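Zalleck de viagem: dois meses com o secador pequenino

Comprei o secador Zalleck em setembro, depois de o meu velhinho Flukix ter começado a cheirar a queimado (paz à sua alma, aturou-me anos de cabelo comprido). Queria uma coisa leve, que coubesse na mala de cabine e que não me deixasse o braço dormente a meio da franja. A caixa traz o secador, um bico concentrador e um saquinho de pano — o saquinho já o perdi, confesso.

O que mais me agradou foi o peso. O meu cabelo é grosso e ondulado, daqueles que demoram uma eternidade, e mesmo assim consigo secá-lo todo sem trocar de mão vinte vezes! O ar sai bem quente na velocidade 2, talvez até quente de mais para quem tem o couro cabeludo sensível, e o botão de ar frio é rijo, tem de se carregar com vontade.
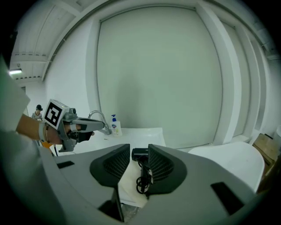
Secador preto, com o cabo em espiral.

Quanto ao barulho, não esperem milagres: a minha gata foge para a varanda mal o ligo. O Klinhom da minha irmã é mais discreto, mas custou-lhe 200 euros e eu paguei 138 por este na loja Stutley, com portes incluídos. Gostava que a grelha de trás saísse com mais facilidade para limpar o pó, coisa que faço à segunda-feira com uma escova de dentes velha.

Se voltava a comprar? Voltava, sim, e já pensei em oferecer um à minha mãe no Natal.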